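Ellonholm Tenants' Group Questions "Quiet Home" Claims as Fikora Label Reaches 800 Apartments

ELLONHOLM – The Ellonholm Tenants' Group today asked building owners to stop advertising apartments as "Quiet Home Certified" until the company behind the label, Fikora, publishes how it tests them. The label now appears on listings for 800 apartments in the city. Renters pay more for it, and so far they have been asked to take it on faith.

Fikora's brochure promises "a calmer life behind every door." It does not say how loud the street was when a reading was taken, which rooms were checked, or whether the neighbors were home. The group asked for that information in September. The reply was a second copy of the brochure.

"I'm willing to believe an apartment can be quiet," said Enikő Hajdu, who speaks for the group. "I'd like to see a number, and I'd like to know where the meter was standing. A sticker by the mailbox doesn't tell me either one."

Members of the group borrowed a sound meter and took their own evening readings in 7 certified apartments. In 2 of them, talk from the stairwell could be followed word for word with the front door shut. The group does not claim this is a proper study – the sample is small and the meter was a basic one – but it is more than Fikora has shown anyone.

Hongjun Shao, a retired building inspector who looked over the readings, said most of the trouble starts in the hallway. Hard floors and tile throw sound back and forth, and a light inner door does little to stop it. "People spend money on thick curtains and then leave a gap under the door," he said. "A label that skips the hallway isn't telling you much."

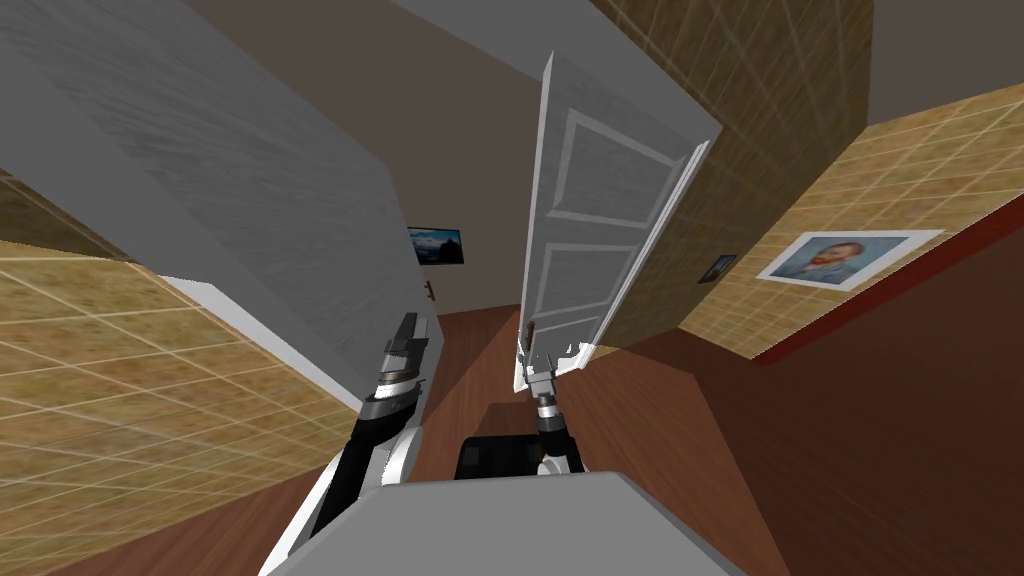 Fikora has said that its next version, called Nora, will fix "perceived gaps" in the program. The group will wait to see it. An earlier update was also described as a major step, and the only change members could find was a new color on the certificate.

The group is asking for full test results for each apartment, the time of day of every reading, and a refund of the certification fee where a home falls short. It also wants owners to drop the word "certified" from listings in the meantime.

A public meeting will be held Tuesday at 7 p.m. in the Zeng Building, ground floor. Fikora has been invited and has not said whether it will come.

Press contact: Jiahui Deng, Ellonholm Tenants' Group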